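Open day at the Stetdale robotics club, November 2025

We drove to Stetdale because the rain had got into the cricket and my nephew had a flyer. The flyer promised "hands-on robotics, sausage sizzle, ample parking". There were sausages. The parking was a paddock, and the car came home wearing a fair bit of it.

The club meets in the old domestic science block behind the high school, two classrooms knocked into one, with the sinks still along the back wall. Entry was a gold coin. For that you got a stamp on the hand and a photocopied map with 7 stops on it, numbered in an order that sent you through the same doorway four times.

Stop one was line-following buggies on a masking tape track. They follow the line until the tape lifts, and then they follow whatever they like. A boy in a club shirt kept pressing the corner back down with his thumb, with the patience of someone who'd been doing it since the doors opened. Stop two was a soldering table where younger kids could make a badge with a blinking light. My nephew made one, burned a finger in a minor way and was extremely proud of both.

The part I'd come for was the Tiongson project, which is what the seniors call their entry in the Ramusia Challenge. I had assumed a challenge meant two machines in a ring trying to flip each other over. It's a tidying contest. The robot arm is given a lounge room that someone has left in a state, and it has to pick up what it's told to and put it where it's told to. As the parent of grown children I watched this with more feeling than I'd expected.

It all happens in simulation, too. The club owns one real arm, which lives at stop five and stacks foam blocks, but the Tiongson work is done on a row of secondhand desktops with the side panels off. The students write the controller, the software drops a handful of things onto a couch or a rug, and off it goes. The handful is picked more or less at random from the contest's object library, so the imaginary household has some peculiar habits. A blowtorch on the couch is considered a normal evening in.

One of the seniors gave a talk, standing up, with slides. They'd run 3000 attempts since March, and she had kept a spreadsheet of every one with a column headed "what went wrong". Run 214 was a favourite in the room, apparently. The arm had picked up nothing at all, very smoothly, carried it across to the bin and let go. Run 761 was the first time it got three objects in a row, and somebody had printed out the log and stuck it above the kettle.

She was good on the dull bits, which are most of it. Flat things are a misery: a bit of paper on a cushion gives the fingers nothing to get under. Chains are worse, as they don't keep the same shape from one moment to the next. Her team had spent most of a term on how the wrist should tilt on the way down so it didn't knock over whatever was standing beside the thing it wanted. A man behind me asked if it could do ironing. She said no, quite kindly – I got the impression he wasn't the first.

Afterwards you could have a go at steering the simulated arm yourself with a game controller. I lasted two minutes and put the elbow through the couch. The software permits this if you have the wrong box ticked, and I had the wrong box ticked. My nephew picked up a mug on his first try and has mentioned it since.

Stop six was a table of Flallska kits for sale, at prices that made me read the tag twice. Stop seven was the sausages again. If you go next year, bring gumboots and park near the gate.

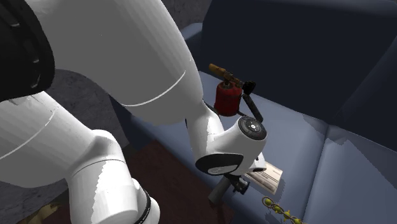 The club takes new members from Year 7 up at the start of each term, and the sign-up sheet is on the door of the block. Bring your own mug.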